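Cell 8, arm + gripper, monthly check. 14/05/2021
Done by: Maham Dogar. Second pair of eyes: Shoaib Jatoi (first half only, got called over to Clelcombe line)

Legend: [x] ok, [~] ok with comment, [ ] open

## Before power on

- [x] Lockout tag on, key in my pocket
- [x] Fence panels tight, no missing bolts
- [~] Gate switch. Works but the bracket is bent again. Someone is leaning the pallet jack on it. Please stop.
- [x] E-stop at pendant, E-stop at gate, both latch and reset
- [~] Floor inside fence. Swept. Oil spot by the base wiped up, look again next shift
- [ ] Warning label on the rear panel is peeling. Ordered from Stindia, not here yet

## Arm

- [x] Base bolts, paint marks all lined up
- [x] Covers on joints 1 to 3, no cracks
- [~] Joint 4 cover: one screw was finger loose. Tightened. Put a new paint mark on it
- [x] Cable run, no rubbing, ties not too tight
- [x] Brake test all joints, no drop
- [ ] Grease. Hour counter is past 3000 so its due. Jayanthi has the grease gun, didn't get it back in time

## Gripper

- [x] Mounting screws, checked with the torque wrench
- [~] Finger pads. Left one worn at the tip, still in limits. Swap at next check, not later
- [x] Opens and closes full travel by hand and on command
- [x] Part-present sensor reads both ways
- [ ] Spare fingers: drawer is empty. Laiba says the Fosport order had 6 in it, I can't find them

## Program and sim

Run the new approach in sim first, every time. Same for small edits. Sobia changed the faucet approach last week and the sim still had the old finger length in it, so that check was worth nothing. Fixed now, file saved as version 13.

- [x] Tool length in sim matches the real gripper
- [x] Tool center point re-taught
- [~] Clearance at the spout. Tight. Don't raise the speed on this move until we have a better number

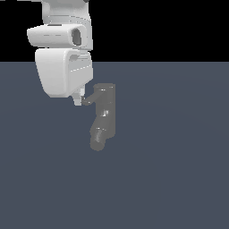 - [ ] Retract move after the faucet step. Want it straight up before any wrist turn, Sobia to edit
- [x] Speed limit in teach mode confirmed
- [x] Backup of controller, copied to the shop drive and the stick in the cabinet

## Power on

- [x] Home position, marks line up
- [x] One slow cycle with no part
- [~] One slow cycle with part. Fine, but a click from joint 4 on the way back. Could be the cover screw, could be not. Listen for it
- [x] Gate opened mid cycle, arm stopped
- [x] Lamp stack, all colors. Green is dim

## Open items, who

- Grease: Jayanthi, before the cell goes back to full speed
- Joint 4 click: me. If it's still there after grease, call Bielecka service and leave the cell at slow speed
- Gate bracket: Shoaib, straighten or replace
- Spare fingers: Laiba, chase Fosport
- Retract edit: Sobia, sim first, then teach mode with somone at the E-stop
- Label: waiting

Cell released at reduced speed only. Note taped to the pendant, don't take it off till grease and joint 4 are both signed. Full yearly service is still down for October, filter for the cabinet fan should go on that order too.

M. Dogar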